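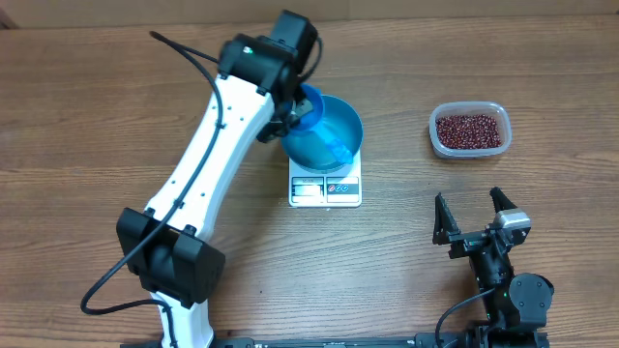
Before there were decent scales in every shop, most people bought dry food by how much room it took up. You'd go to the market with a sack, the seller would dip a measure into the heap, and you'd pay for the number of measures you took home. I find this stuff endlessly fun, so bear with me if I run on a bit. A plain blue plastic scoop, tipped into a round bowl, is close enough to the old dry measure for our purposes, and I'd like you to keep one in mind as you read. How full is a scoop? Level with the edge? Piled up until it starts to slide? Who gets to decide? People went to court over that question, and a few of them went to jail.

Handout 2: Heaped, struck and shaken

Last time we got through land and cloth. Now we're on to anything you can pour: grain, peas, beans, salt, nuts. There are three words you'll need for the reading.

Struck. The measure is filled and a straight stick (called a strike, or a strickle) is drawn across the top. Whatever falls off goes back to the seller.

Heaped. The measure is filled until it forms a cone and won't take any more. How much extra you get depends on the shape of the measure, and a wide, shallow one carries a lot more heap than a tall, narrow one holding the same amount when level. Sellers knew this perfectly well. So did buyers!

Shaken. The measure is filled, given a knock or two, and topped up as things settle. In a lot of towns shaking was banned unless both sides agreed to it before the pouring began.

Pouring height comes into it too. Grain dropped from shoulder level packs down harder than grain let in gently from just over the edge, and some market rules say that the seller's arm has to stay below a certain point on the body. I love those rules. They tell you exactly what people had been getting away with.

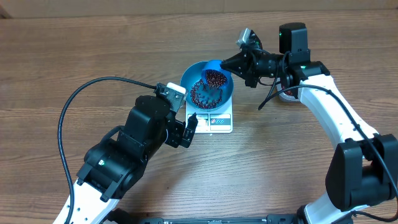 The Ravska case

Your main reading is the set of market rules from Ravska, plus the pages I copied from the Rostami ledger. The Rostami firm dealt in peas and beans, buying in the hills around Ravska and selling down at the port of Tastel. Both towns used a measure called the hikska (you'll see it with a capital in the older pages, Hikska, and I've left it that way). Same name, same size of tub, and 14 of them to the sack in both places.

So where's the profit? In Ravska the hikska was heaped. In Tastel it was struck. Buy heaped, sell struck, and every single tub leaves you a little something on top – no change in price needed. The ledger has 626 entries, and there's hardly a word in it about this trick. You have to work it out from the sacks, because more of them go out than came in.

The farmers did catch on. The September complaint is on the last page of your packet, and it's a wonderful read, very angry and very polite. They don't ask for more money. They ask for the stick.

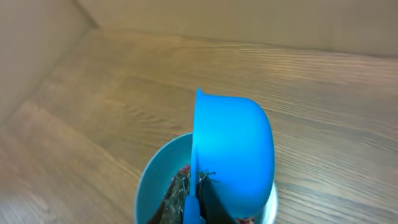
Small vessel over a larger one. 
Next, the passage on tipping from tub to tub.

A few notes on that passage, which trips people up every year. When the clerk writes "turned once," he means that the beans were tipped from the seller's tub into the buyer's before being leveled. "Turned twice" means they went through a third tub on the way. More turning means more settling, so a buyer would always push for it. If you see "turned" with no number, assume once.

Then came the scales. Tastel put in a public one by the harbor gate and set the struck hikska of dried beans at 1,275 grams, and after that the tub slowly turned into a word for a weight. You'd think everyone would be happy. The Ravska sellers were furious! Damp beans weigh more than dry ones, so now there was a whole new thing to argue over, and the rules about sticks and arms get replaced by rules about sheds and airing. Read those pages quickly; they're dull, but I want you to know they exist.

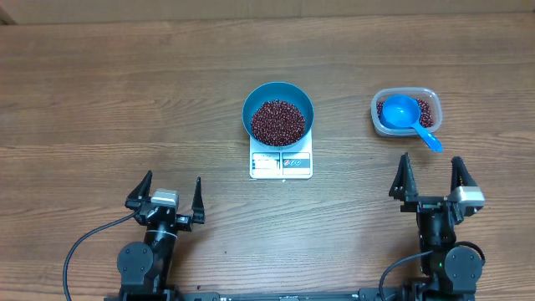

For next time

Read the Ravska rules through to the part on fines, and the first half of the ledger pages.

Write me one page on this: if you were a farmer with a cartload of beans, would you pick the stick or the scale? Use at least one rule and one ledger entry. I don't mind which side you take, and I'm happy for you to argue with me.

If you can, try it at home as well. Fill a mug with rice or dried beans, level it with the back of a knife, and weigh it. Then heap the same mug as high as it'll go and weigh that. Do it again with a wide bowl. Bring your figures on a scrap of paper, and put your initials on it, because I lost track of whose was whose last year.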